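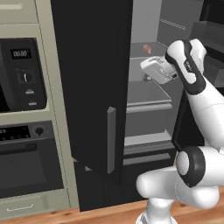
**Fridge temperature – what do you run yours at?**

**curdle80** – August 20, 2021
Milk keeps turning two days early. The dial on my Nerkholm goes from 1 to 7 and I've got it on 4. Should I go higher?

**pantrymoth**
Dial numbers mean nothing. Put a thermometer in a glass of water overnight. You want 5°C or under.

**tinlid**
Disagree, just turn it to 6 and see. Also stop keeping milk in the door.

**pantrymoth**
And then the lettuce freezes at the back. Measure first.

**curdle80**
Glass of water says 8°C. Moving the milk and trying 5.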